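How to Set Up a Small Drying Station on a Table

If your kitchen has no counter space next to the sink, a plain table can do the job. I used one for this the whole time I lived in the Mottram building, where the counter was barely wide enough for a toaster. You need a ridged mat, a utensil basket and a couple of dish towels.

Pick the spot first. The table should be close enough to the sink that you can carry a dripping pan over without crossing a rug. Wipe the top down and let it dry before you put anything on it, especially if it's wood. Water trapped under a mat leaves a gray ring that is hard to get out.

Lay the mat along the back of the table with the ridges running side to side. A towel folded flat underneath will catch drips. Change the towel every day — a damp one starts to smell by the second morning.

Put the pan down first, in the middle of the mat. Shake off the water over the sink before you carry it. Cast iron and carbon steel should be wiped by hand and put on a low burner for 3 minutes, then oiled. Nonstick can air dry.

Knives go flat on the mat, off to one side, with the blade pointing away from where you reach. Don't stand a sharp knife in the basket. Wooden handles should never soak, so wash those pieces last and towel the handles right away. 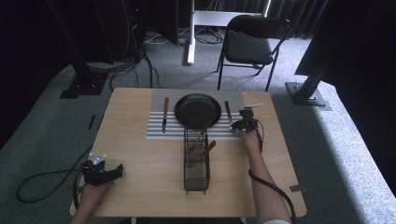
The basket goes in front of the mat, handles up. Wire mesh lets air through, but thin tips can poke out of the sides, so check before you pick it up. Leave some room between the pieces. Six is plenty for a basket this size, and if you have more than that, dry the first batch by hand and put it away.

Rafia Kiani wrote in to ask about oiling wooden handles. Food-grade mineral oil works well. Rub on a thin coat, leave it overnight and wipe off the extra in the morning. I do mine in January, when the heat is on and the wood gets dry.

Once a week, lift the mat and rinse it on both sides.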